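Showroom Floor Check – Muller Store, Appliance Level
Pre-open walk, Friday, start 7:15 a.m.
Filled in on the floor, comments as I went. OK = fine, FIX = needs doing before doors, WATCH = look again next walk.

1. ENTRANCE AND MAIN AISLE

1.1 Doors open and close fully – OK. Left one drags a bit on the mat. Mat turned over, better.

1.2 Main aisle clear to full width – FIX. Pallet of microwaves parked by the end cap since last night's delivery. Moved to the back. Please don't leave these overnight, it's the main way out.

1.3 Floor, trip hazards – FIX. Tape lifting at the seam by the washer bay. Pulled up and redone. Same seam as June. Wants a proper strip, not more tape.

1.4 Exit signs lit – OK, all of them.

1.5 Emergency lights, test button – WATCH. One over the range hoods came on dim. Battery on the order list.

2. LAUNDRY BAY

2.1 Display units level and stable – OK mostly. Beko washer at the end rocks if you lean on it. Feet adjusted, still a small wobble. The platform is the problem, not the machine.

2.2 Stacked pairs fixed with kits – FIX. 2 pairs on the back row, one has the kit on, the other is just sitting there. Not acceptable with kids pulling doors. Dryer brought down to floor level until the kit comes in. Price card moved with it.

2.3 Transit bolts and foam out of open drums – OK.

2.4 Doors latch, nothing stored inside – FIX. Somebody is keeping flyers in a dryer again. Removed.

2.5 Hoses on the live demo unit – OK. Dry at both ends, checked with paper towel. Drain hose clip is on its last legs, WATCH.

3. COOKING AND HOODS

3.1 Gas displays capped, not connected – OK. Caps hand checked, every one.

3.2 Live induction top – FIX. Warning card missing. Printed a new one, taped down. The Kokosano cookware stand was pushed right up against it, pulled it back an arm's length. Pans on the live top only when staff are there.

3.3 Range anti-tip brackets – FIX. Bracket on the wide range was loose, screw spinning in the wall. Range pushed back and oven door zip tied shut for now. Needs a new anchor today, not next week.

3.4 Hoods secure overhead – OK. Tugged each one. Fan on the chimney model rattles, noise only.

3.5 Glass oven doors, chips or cracks – OK. One scratch, old, already on the sheet.

4. REFRIGERATION

4.1 Plugged in units on their own outlet – FIX. Found a power strip behind the side-by-side with two fridges and a coffee maker on it. Strip removed. Coffee maker off until the wall outlet gets sorted. This was wrote up last time too.

4.2 Air gap behind units – OK.

4.3 Water line to the ice maker – WATCH. Light crust on the fitting. Wiped, put a dry towel under, will check at close.

4.4 Empty fridges, doors can't trap a child – OK. Door stops in on the display models.
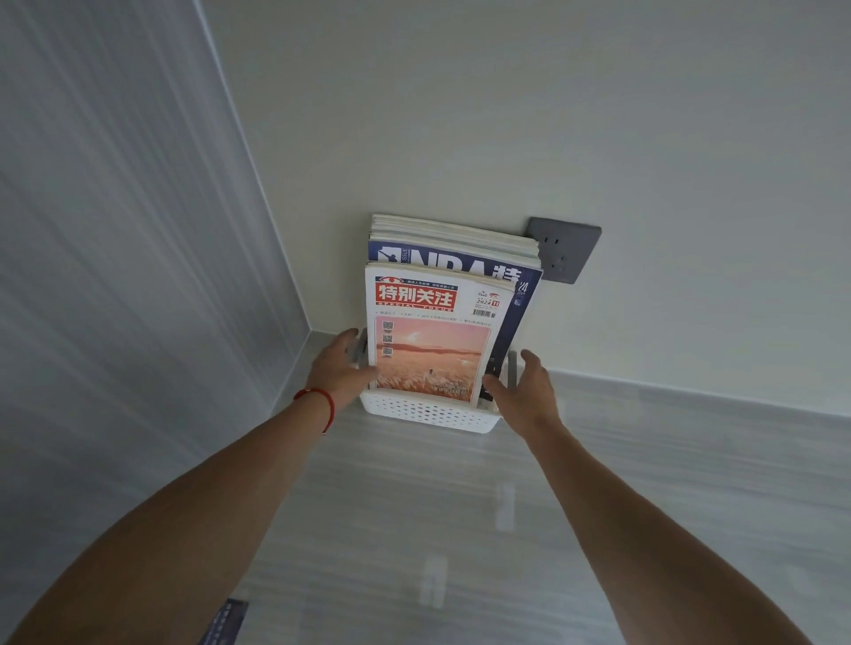
4.5 Tall units strapped – OK except the upright freezer on the end. Strap is on but hanging slack. Tightened. The buckle slips, so swap it when somebody has the ladder out anyway.

4.6 Shelf glass seated – OK. One shelf was in backward, turned around.

5. SMALL APPLIANCES

5.1 Top shelf items light enough to be up there – FIX. Stand mixers back on the top shelf. Moved to waist height, toasters up top. Planogram says mixers high. Planogram is wrong, have told Khalaf twice. Will send a third email.

5.2 Cords tied, not hanging – FIX. Kettles, all of them. Done.

5.3 Blades out of blenders and food processors – OK. Blades in the locked drawer, count matches tag.

5.4 Irons and steamers unplugged, tanks empty – WATCH. One steamer had water in it. Emptied. Demo person needs reminding.

6. FIRE AND FIRST AID

6.1 Extinguishers in place, gauge in green – OK. Tag 147 by the stairs is due for service soon, tag 847 in the stockroom is good.

6.2 Extinguishers not blocked – FIX. Banner stand in front of the stairs one. Moved. Please find the banner a home.

6.3 First aid kit – FIX. Low on burn gel and down to 3 bandages, small ones. Added to order.

6.4 Exit route map posted – OK but out of date, still shows the old service desk. WATCH.

7. STOCKROOM

7.1 Walkway clear – FIX. Cardboard. Flattened and out to the baler.

7.2 Stack height under sprinkler line – OK. Close on the left side, dont add to it.

7.3 Appliance dollies, straps and wheels – FIX. Blue dolly strap is frayed halfway through. Red tagged and put behind the desk so it doesn't wander back into use. Other one fine.

7.4 Dock plate – OK. Swept, was gritty.

7.5 Ladder – OK. Feet good, label still readable.

7.6 Baler key out when not in use – FIX. Key was in it. Key is now in the office. Have said this before.

OPEN ITEMS, in order of how much they bother me

Range anchor (3.3) – today, before anybody opens that oven door.
Outlet for fridges (4.1) – electrician called, coming around 2.
Stacking kit (2.2) – ordered from Beko parts, no date yet.
Dolly strap (7.3) – buy new, don't sew it.
Emergency light battery (1.5)
Floor strip at washer bay (1.3)
Burn gel and bandages (6.3)
Route map (6.4) – needs someone with the file

Walk finished 8:40. Doors OK to open with the range tied off and the dryer on the floor. Re-check at close: 2.5, 4.3, 5.4. Copy to Khalaf and the Muller office, original in the clipboard at the service desk.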